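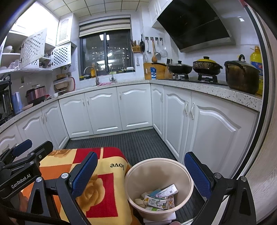 *Gripper wide open over the kitchen bin, blue pads on both fingers.*

# Pads, pins and a candy-colored heap of trash

25 May 2024

So I've spent most of this month on a single number. One number per frame: how far apart are the fingers? Everything else I want to do downstream (cutting clips into pieces, finding the grasps, feeding openings to the planner) leans on it, and I'd been treating it as the easy part. You look at the video, you see two fingers with blue pads on them, you measure the gap. Done by lunch!

It was not done by lunch.

For anyone who hasn't been following along, the thing I'm building is called Zarkell. It's a small Python tool that takes video from a hand-held gripper and spits out a file of finger openings with a confidence next to each one. That file then goes to Chien, my planner, which has been half-finished for longer than I care to say and which gets very upset when the opening jumps from wide to shut to wide again in three frames. Chien has a rate limit built in, and I wrote it on a bad day, so it just throws. No warning, no clamping, it throws and you lose the whole clip.

## The version with the color mask

My first go was the obvious one. Convert to HSV, threshold on blue, keep the two biggest blobs, take the inner edge of each, subtract. I think I wrote it in an hour. On my desk, with a beige wall behind, it was beautiful. The plot was so smooth I took a screenshot and made it my desktop background, and looking at it now is a bit painful.

Then I ran it on kitchen footage. Kitchens are full of blue things! There's a light blue kettle over on the left counter, and a bit of teal-blue wrapper near the top of the stuff in the bin, pretty much between the two fingers, where my code most wants to find a pad. The kettle was easy enough to get rid of with a region limit. The wrapper was horrible. Whenever a pad went into shade and its blob shrank, the wrapper would win second place and the opening would drop to half.

I did what everybody does and tightened the hue range. That helped with the teal and broke the pads, which go nearly navy when the light's behind them. Then I widened it again and added a saturation floor, then a rule about blob shape, then a rule about which side of the middle a blob was allowed to be on. At some point there were more rules than I could hold in my head and I had a config file with a section called `please`.

To see how bad it was, I hand-labeled 4000 frames. I don't recommend this, though I did get through a lot of podcasts. The mask version was badly off in 115 of them, and you'd think that's fine, it's a small slice! But they came in clumps, right at the moment when the fingers were over something colorful, and those are the moments I care about. A grasp happens over an object. If the estimator is great everywhere except over objects, then I've built a very good detector of empty floor.

## Pins 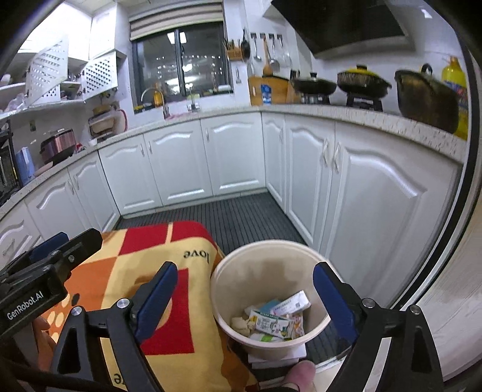 Tracking the linkage is what I moved to next, and I wish I'd begun there. The fingers on this gripper can't float around on their own, they're tied to each other by the mechanism, so if you know where a couple of points on the linkage are then the opening follows from plain geometry. You don't need to see the pads at all. What makes it workable is that the pivot pins are round and silver on black, two on each side, and a bright dot on a dark bar is about the friendliest thing you can hand to a blob detector. Compare that with the bin behind them, with its green print and purple print and a teal packet and some orange and pink on the right, and I know which one I'd rather threshold.

The method is short enough to put here:

1. Crop to the area where the linkage can possibly be. It's fixed to the camera, so this never changes.
2. Find bright, round blobs inside dark surroundings. I use a ring test, so the inside has to be light *and* the ring around it has to be dark.
3. Match the candidates to the pins, using the last frame as a hint.
4. Solve for the joint angle with a little least squares, and use the leftover error as the confidence.

Step 2's ring test does most of the heavy lifting. My first draft only looked for bright and round, and it latched onto anything shiny. Cabinet handles, screw heads, you name it. (Screw heads are still a nuisance, they're bright and sit on black, so the ring test loves them. They don't move the way the pins do, and the geometry in step 4 mostly throws them out.)

I'm pretty happy with the leftover-error-as-confidence bit. The old version had a confidence too, but I'd made it up from blob area, and it would sit there at 0.97 while measuring a candy wrapper. Now when a pin is hidden or smeared by motion the fit gets worse, the confidence drops, and I can do something sensible, like hold the previous value for a few frames and flag it.

On the same hand-labeled set the clumps are gone. There are still bad frames, mostly blur, but they're sprinkled around as singles and a median filter eats them. I haven't written down a proper score yet, so you'll have to take the vibes until I do.

## A detour about windows

Camera pose was the other headache. For that I use Zidell, a visual odometry library I forked ages ago and have been patching with tape ever since. It wants features that stay put in the world, and at night a dark window is a sneaky source of features that don't. You get the ceiling light mirrored in the glass, nice hard corners on it, and it slides around as the camera moves in a way that's *nearly* right for a point in the room. Zidell would pick a fistful of those and drift off slowly toward the sink.

The fix that stuck is dull. I cap how many features can come from any one patch of the picture, 3000 in total down to 2000 after culling, and I push the selection toward the floor and the cabinet fronts. A ribbed floor mat sounds like a great texture and it's kind of a trap, all those ridges look alike, so it gets a lower weight too. The raised arches on the cabinet doors are lovely. The big lettering on the patterned cloth by the bin is even better. It says "love" upside down from where the camera is, which the feature matcher doesn't mind one bit, and I've ended up weirdly fond of it after staring at it through so many debug plots.

One thing I'd do differently: mask the gripper *before* feature selection. I was doing it after, so the gripper used up its share of the budget and then got deleted, and I was left wondering where half my points went. Two evenings, that cost me. The change was moving one line up.

## What Chien does with it

Now that the openings are smooth, Chien at least runs to the end of a clip. I've swapped the throw for a clamp with a log message (thank you to past me for leaving a TODO there, no thank you for everything else). The approach segments it cuts out look reasonable, the closing ones are a bit late, and I suspect a timestamp offset between the video and the file. There's a constant in there called `FUDGE` that I'm going to have to face eventually.

I also want to get all this running against Pakero, the simulator I use for replay, so I can play the openings back on a model and see where they look silly. Right now Pakero wants its openings in radians and Zarkell writes meters, and the conversion depends on the very linkage geometry I just finished writing, so I should be able to reuse it. Should! I'm giving myself until July for that one.

If you've been doing pad tracking by color and it works for you, I'd love to know what your backgrounds look like. Comments are open, and the `please` section has been deleted from the config as of this morning.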